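从一张桌子开始:访Clastlow园区公共空间整理工作负责人弗洛兰特·萨卢多

发布日期:2019年10月26日
来源:Clastlow园区行政服务处

Clastlow园区的公共茶水间、共用工作桌和小型会议室,长期由各楼层自行维护。去年下半年起,园区行政服务处将这部分工作统一归口,并启动了名为Maglaya的公共空间整理项目。项目由行政服务处的弗洛兰特·萨卢多(Florante Saludo)主持。日前,本刊编辑在Mukilel楼二层对他进行了访谈,内容涉及公共桌面的使用规则、餐具与食品的存放、清洁用品的管理,以及下一阶段的工作安排。

访谈在二层茶水间旁边的小房间进行。萨卢多先把水槽边的一摞碗收进柜子,才坐下来。他说这是多年的习惯,进了房间总要先看台面。

“柜子里面乱一点,大家能忍。台面乱了,后来的人就没有地方放东西,只好往别人的东西上面叠。我们接手之前收到的意见,十条里有六七条讲的都是台面。”

接手时的情况

萨卢多进入行政服务处以前,在一家寄宿学校管理过食堂库房,后来又做过几年办公楼的物业主管。他认为这两段经历各有用处:库房讲究每样东西有固定的位置,办公楼则要面对许多不归自己管的物品。

“库房里的碗都是库房的碗。办公楼里的碗,一半不知道是谁的。”

归口之后的第一件工作是清点。工作小组逐层登记公共区域内没有标明归属的物品,前后用了312个工时,登记在册的共2066件,其中杯、碗、盘等餐具占大多数,其余为调味品、文具、雨伞、各类包和箱子,以及数量不少的清洁用品。登记完成后,小组在各楼层公示,由使用人自行认领。

谈到认领,萨卢多表示,公示期定得偏短是当时的一处失误。“我们原来定了两周,结果有同事出差回来,发现自己的杯子已经进了待处理箱。虽然最后都找回来了,但是人家不高兴,这个我理解。后来改成一个月,出差和休假的人可以顺延。”

未被认领的餐具经清洗消毒后,并入各层公共餐具;有缺口、裂纹的一律报废。报废的标准也有过讨论。有的楼层提出,杯沿有一点小缺口还可以用来插笔、装茶匙。小组最后没有采纳这一意见,规定凡有缺口的餐具不再进入茶水间,如需改作他用,由个人领走,放在自己的工位上。

“放回柜子里,过几天总有人拿它喝水。”他说。

桌面上的三类东西

Maglaya项目对公共桌面的规定并不复杂。按照印发给各楼层的使用说明,桌面上的物品分为三类:入口的,包括食物、饮料和调味品;盛放食物的,包括碗、盘、杯和餐具;其他的,包括清洁用品、个人物品和工作用具。三类物品可以先后出现在同一张桌子上,但不应同时停留。

萨卢多解释说,分类的方法在制订过程中改过几次。最早的一稿有九类,调味品和食物分开,杯子和碗也分开,试用了几周,没有人记得住。第二稿改成两类,即“能吃的”和“不能吃的”,又显得过于笼统,碗和抹布被放到了一起。

“后来我请楼层的联络员每人带一张自己那层桌子的草图来,把桌上的东西写上去,再画线,觉得哪些应该待在一起就连起来。画完一看,大家画出来的差不多都是三堆。这样就定下来了。”

编辑问到,调味品归入第一类是否有争议。他承认有。番茄酱、辣椒酱、酱油一类的瓶子往往是几个人合用,用完随手放在盘子上或者盘子旁边,吃完饭盘子收走了,瓶子留在桌上。有人主张把调味品看作公共用具,固定放在桌子中央的托盘里,像餐厅那样。

“餐厅每张桌子有服务员擦。我们没有。瓶口一滴下来,托盘底下就是一圈印子。所以现在的做法是调味品回冰箱门架,瓶身写开封日期,谁开封谁写。写日期这件事,到现在执行得还不理想,我估计能做到一半。”

他随后补充,挤压式的瓶子应当竖着放,瓶盖朝上或朝下由瓶子的设计决定,但不宜平放,尤其不宜平放在干净的盘子里。使用说明原稿中有这一句,排版时因篇幅删去,他打算在下一版中恢复。

关于碗和杯

餐具的存放是访谈中谈得较多的部分。Mukilel楼二层的柜子采用了Bratumo层架,层板高度可以调整。萨卢多打开柜门作了介绍:下层放盘,中层放碗,上层放杯,杯子一律口朝下,垫沥水网。碗按口径叠放,每摞不超过五只。

“碗叠得高,取下面那只的时候要两只手,一只手托,一只手抽。早上大家另一只手里都拿着手机,我看见过好几次险情。”

园区没有统一餐具的颜色。对此,行政服务处内部曾有不同意见。统一采购白色餐具,便于补充,也便于检查是否洗净,采购方面倾向于这一方案。萨卢多主张保留现有的杂色餐具,理由之一是并入的无主餐具数量可观,弃之可惜;另外,从实际使用看,颜色不同反而方便辨认。

“几个人一起吃饭,绿碗是你的,蓝碗是我的,吃到一半起来接个电话,回来不会拿错。如果都是白碗,每个人面前的就要靠记。”

带把手的马克杯和无把手的直筒杯分开放置。前者容易互相钩挂,取用时把旁边的杯子带倒;后者轻便,常被放在桌边,衣袖一扫就会落地。按照使用说明,杯子与桌边应保持一掌的距离。说明里没有写厘米数,萨卢多认为用手掌量更容易照做。

“写十厘米,没有人会去拿尺子。写一掌,手就在那里。”

他也提到了杯子横倒的问题。空杯横放在桌上,既可能滚落,也让人难以判断它是已经用过还是刚刚拿出来。各楼层的做法原先并不一致,有的把横放当作“已用”的记号。现在统一规定,用过的杯子进水槽左侧的收集筐,桌上只留正在使用的。

水果与切开的食物

水果在园区属于公共供应,每周补充两次,放在各层的果盘里。整果可以在室温下存放,切开的则应加盖放入冰箱,当天食用。这条规定看似平常,却是项目启动以来修改次数最多的一条。

起因是切开的橙子。有员工习惯切一只橙子分给同桌,剩下的一两片留在桌上,以为会有人吃,结果往往没有人动,到了下午由保洁人员收走。保洁人员又担心东西还有人要,不敢马上清理。双方都出于客气,橙片就在桌上多停了几个小时。

“我问过保洁的同事,最希望我们做什么。她说,给她一句话,说明到了几点她可以收。就这么简单的一句话,以前没有。”

新的规定为下午两点。两点以后留在公共桌面上的切开食物,保洁人员可以直接清理,不需要询问。规定实行以后,有一个楼层提出改为三点,因为该层午餐时间较晚。小组同意了这一请求,在该层桌边贴了单独的说明。

至于番茄、苹果一类的圆形果实,问题在于滚动。萨卢多建议放进碗里,碗的口径略大即可,不必专门购置果盘。他对市面上各种带支架的果盘评价不高,认为不易清洗,支架缝隙里常积存果皮碎屑。

清洁用品和箱包

使用说明中的第三类物品,按萨卢多的说法,“最难谈,因为什么都有”。

首先是橡胶手套。洗碗手套用完以后,有人搭在水龙头上,有人摊在台面上晾着,也有人随手放在餐桌上,再去忙别的事情。项目实行后,每个水槽侧面装了两只夹子,手套指尖朝下夹挂。洗碗用的手套为浅色,擦洗地面和卫生间用的手套为深色,分开采购,分开存放。

“手套是从水槽到桌子这一段路上丢的。收盘子的时候戴着,走到桌边,要拿手机了,脱下来,就放在那里。所以光在水槽旁边装夹子不够,我们在桌子旁边的推车上也装了一只。”

其次是箱包。园区内来往人员多,携带工具箱、样品箱的情况较为普遍。箱子体积大,平放在桌上往往占去半张桌面,而餐具、食品只好集中到余下的一侧。箱底接触过地面和车厢,放在用餐的桌子上也不卫生。行政服务处在Mukilel楼各层桌旁增设了矮架,供临时放置箱包。矮架的高度与椅面相近,箱子提上去不费力。

编辑提出,有些箱子里装的是贵重物品,使用人未必愿意放在离手较远的地方。萨卢多表示可以理解。他的意见是,箱子确实需要上桌时,应当先清走餐具和食品,让箱子单独使用桌面,用后擦拭;提手一侧朝向桌内还是桌外,由使用人自便,但不要压住别人的东西。

他还特别提到箱体上的警示标签。“箱子上贴了警示标签的,不管内容是什么,我们的要求是不和入口的东西放在一起。标签上的字很小,保洁的同事站着看不清,也不应该要求她弯下腰去看清楚。看见标签就分开,这样就可以了。”

培训中的练习

为使各楼层联络员熟悉上述规则,行政服务处组织了数次培训,参加者近80人。培训的主要环节是桌面练习,即面对一张已经摆有各类物品的桌子,由参加者说出处理的先后次序。

萨卢多反对一上来就动手。按照他的要求,参加者应先站在桌边看一分钟,再开口。他随后以一张白色桌面为例,谈了自己的次序:番茄酱瓶横搁在灰色的盘子上,先把瓶子取下来竖好,盘子才谈得上收;浅黄色的橡胶手套挨着黑色手提箱,这两样同属第三类,应当先行离桌。手套拿走以后要洗手,再碰其他东西。

“很多人第一步去拿水果,因为水果好拿。我的意见是先拿手套,再拿箱子。箱子一走,桌面就宽了,后面的事情都好办。”

接下来是碗和杯。浅绿色的碗、蓝色的碗可以归到一处,蓝绿色的马克杯单独放。黑色的杯子靠近桌边,他认为应当提前处理,不必等到轮到杯子的时候。橙片最后看,依据是时间,过了两点就清走。

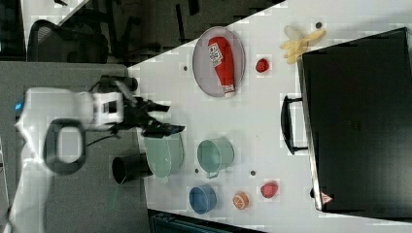
桌面上的孔与缝

访谈中,萨卢多还谈到了一个较少有人注意的问题,即桌面本身的构造。园区使用的桌子来源不一,有的桌面平整无孔,有的带有小孔。食物碎屑和液体容易进入孔内,普通抹布擦不到。

行政服务处为此给保洁人员配备了细毛刷。清理的方法是先干刷,再用拧干的湿布擦,最后用干布收一遍。萨卢多强调次序不可颠倒。“先用湿布,碎屑就糊在孔边上了,再刷也刷不出来。我在学校食堂的时候吃过这个亏,三张桌子弄了一个下午。”

编辑问及是否考虑过用塞子把孔封住。他说试过,硅胶塞的尺寸不容易配准,偏小的会掉下去,偏大的会高出桌面,碗放上去不稳。目前仍以刷洗为主。对于白色桌面,酱料的污渍较为明显,应在当餐擦净。他不赞成使用带颗粒的去污膏,认为会磨损表面,以后更容易留色。

地面方面,铺设灰色地毯的区域原则上不安排用餐。确实需要在地毯旁边放置餐桌的,桌下应加铺可擦洗的垫子。这一条由各楼层根据实际情况掌握,行政服务处不作统一配发。

费用与人手

项目的物料开支主要用于矮架、夹子、收集筐和印刷品。根据行政服务处提供的数字,Mukilel楼首批添置与印制的各类物料合计3052件,其中多数是柜门和桌边的标签。

标签数量之多,萨卢多本人也认为值得检讨。“标签贴多了就没有人看。我们有一个柜子,门上贴了七张,其中两张说的是同一件事。下一阶段准备撕掉一部分,只留柜门外面的一张。”

人手方面,项目没有增设专职岗位,日常维护由保洁人员和楼层联络员分担。联络员每季度轮换一次。有几个楼层的联络员提出延长任期,理由是刚刚熟悉就要交接;也有楼层希望缩短。此事尚未决定。

编辑在走访中听到一种意见,认为公共桌面的规定过细,影响使用的随意和舒适。对此,萨卢多没有回避。他说,使用说明全文只有一页纸,张贴在茶水间的版本更短,真正要求每个人做到的事情不多:用过的餐具进筐,调味品回冰箱,箱子上架。其余各条主要供联络员和保洁人员查阅。

“有人坐在这里吃一碗面,看看窗外,我不会去提醒他杯子离桌边有几厘米。吃完以后把碗拿走,我就很感谢了。”

下一阶段

按照计划,Maglaya项目将于12月推广至园区其余各楼。推广之前,行政服务处将修订使用说明,主要改动包括恢复调味品竖放的要求,明确箱包上桌的条件,以及统一各层切开食物的清理时间。对于已经单独约定时间的楼层,原约定继续有效。

Bratumo层架是否在其余各楼继续采用,仍在评估。萨卢多对层板可调这一点表示认可,同时指出部分层板的前沿偏浅,放盘子时需要靠里,个子较矮的同事取用不便。小组正在试用加装前挡条的办法。

访谈结束前,编辑请他为各楼层的同事提一条最容易做到的建议。他考虑了一会儿,说离开桌子的时候回头看一眼。随后他起身去检查隔壁冰箱的门架,其中有两只调味瓶没有写开封日期,他用随身带的笔在瓶身上画了问号,留待使用人补写。

对使用说明修订稿有意见的楼层,可将书面意见交本楼层联络员汇总,或直接送交Mukilel楼二层行政服务处。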